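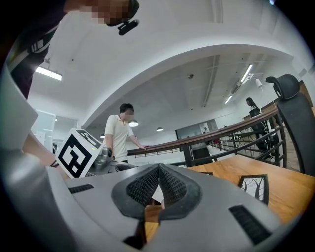
Figure 7. View from the camera on a hand-held gripper, marker at upper left.

Section 4: Recording Examples With the Trotau Hand Grippers

Read this section before you pick anything up. The Inik learner copies what it is shown, including your fumbles, and it has an excellent memory for fumbles.

Before you record

1. Put on the backpack and adjust both straps.
2. Take one gripper in each hand. Squeeze and release each one.
3. Look at the marker cubes. Wipe off fingerprints with a dry cloth. Do not use your sleeve, however clean you believe it to be.
4. Check that the cables hang free of your wrists.

Note: The lens is very wide. It will catch the ceiling lights, your colleagues and whatever they are doing by the railing. Faces are blurred by Carbone on upload. Behaviour is not.

Setting out the task

5. Clear the table of anything that isn't on the task sheet. Coffee is never on the task sheet.
6. Place the tray near the far edge, then lay the two square cards flat on the table where both can be seen from your side.

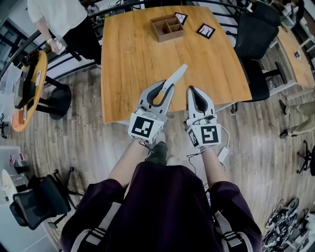

7. Stand square to the table with your feet still. If you have to shuffle to reach something, it is too far away, so stop and move it closer.
8. Hold both grippers in view until the Pritov box beeps. One beep means it is recording. Two beeps mean it would like you to start again from step 2.

Recording

9. Do the task once, at the speed you'd use to unpack groceries you paid for yourself.
10. If you drop something, pick it up and finish. Recoveries are useful. Swearing is trimmed by hand, and the person trimming it has asked for less.
11. Return both grippers to the starting position and wait for the long beep.
12. Change the layout a little before the next take. A set of 48 identical takes teaches the learner one table on one afternoon.

Caution: Keep the markers uncovered during a take. If a thumb or cable hides one for more than 2 seconds, the take is rejected.

Caution: Don't walk backward with the backpack on. Chairs here have wheels and loose cables live on the floor.

Take a break after 39 takes, even if you feel fine. Uploading is covered in Section 5.

Revised 02/12/2024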